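Rekirora Day Trip Backpack, 22 liters
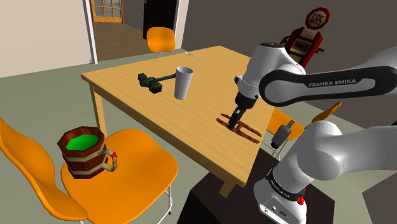 The Rekirora is a small backpack for people who leave the hotel in the morning and come back in the evening. It holds 22 liters, and when it is empty it weighs 600 grams. You can take it on the train, on the bus and also inside most museums, where the bigger bags must stay in the locker.

We made the first Rekirora for our walking customers in Geraghty, where the old streets go up and down all day and the weather changes after lunch. Many of them asked for the same bag with a better pocket for the water bottle. The new model has this pocket on both sides, and it is deep enough for a bottle of one liter.

What is inside
Main room with a two-way zipper
Flat pocket at the back for passport and tickets, closed with its own zipper
Small hook for keys
Rain cover, packed in the bottom pocket

The shoulder straps are the same as on our Esasier travel bag, only a little narrower. The chest strap can be moved up and down, or you can take it off completely. There is no hip belt. With a bag of this size we think it is not needed, but some customers do not agree with us, and for them we sell the Bovinura belt separately.

Size and care
Height 44 cm, width 27 cm, depth 18 cm. Please wash by hand with cold water and let it dry open. Do not put it in the machine, the back panel will lose its shape. The rain cover can be washed together with the bag.

Colors
Dark blue, sand and green. The green one was sold out in June and is now again in stock. The red is not produced anymore.

Price and delivery
The backpack costs $98, rain cover included. The Bovinura belt is not included in this price. Orders are sent within two working days. If the bag is not right for you, send it back unused in 30 days and we return the money, but the postage for the return is paid by the customer.

Page updated 11 July 2018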